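# Let the bread stay on the table

When I moved to Ekamthorpe, I was surprised that bread in a restaurant had a price.

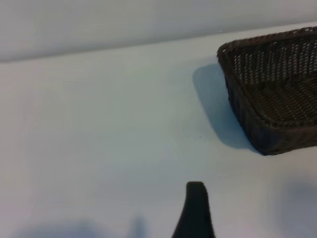 I grew up in a family where bread came before any question. You sat down, and somebody put it near your hand. If you ate it all, more came. My mother would have felt shame to ask a guest whether he wanted bread, since a polite guest will always say no. She kept it in a dark brown wicker basket, the kind with a thick braided rim and small open gaps in the weave below it, and the crumbs fell through these gaps onto the cloth. After dinner she shook the cloth from the window for the birds.

In my new town I learned another way. The waiter asks, "Would you like bread for the table?" and on the menu there is a line for it, between the olives and the soup. I don't say this is dishonest. Flour costs money, and so does the person who carries it. My friend Maarten Kramer had a small restaurant for 9 years and he told me that on a Monday night half of his bread came back to the kitchen with one bite missing. By law he could not serve it again. He threw it away and it made him angry every time. When he began to charge, the waste almost stopped.

I respect this argument. Waste is a serious thing, and my grandmother, who was hungry as a girl, would kiss a piece of bread if it fell on the floor. She would be on Maarten's side, I think, at least for the first five minutes.

But I believe we lose something when each thing on the table must be ordered. A meal has a beginning, and the beginning used to be free of decisions. You arrived tired, you were maybe a little nervous with the people across from you, and your hands had something to do. Two persons who reach for the same piece will laugh. I have seen a business dinner become friendly in this way, before anyone had opened the menu.

Also, a price changes how people eat. When I went out with Oi-ling Chuang and her cousins last July, we were six, and the bread was sold in portions of four pieces. We all looked at it. The youngest cousin cut one piece in two with a knife, very carefully, and gave half to me. It was kind of her, but I felt like we were on a lifeboat. One more portion would have cost little, and still none of us wanted to be the one who asked.

My proposal is simple, and I know that it is not new. Put the cost of the bread inside the cost of the dinner. Bring a small amount, two or three pieces for a couple, and bring more when it is gone. Maarten says customers compare menus on their phones and will choose the place where the soup is cheaper. Maybe he is right about some of them. I would pay more for the soup.

At home I still do it the old way. I cut too much, and the next day we have toast.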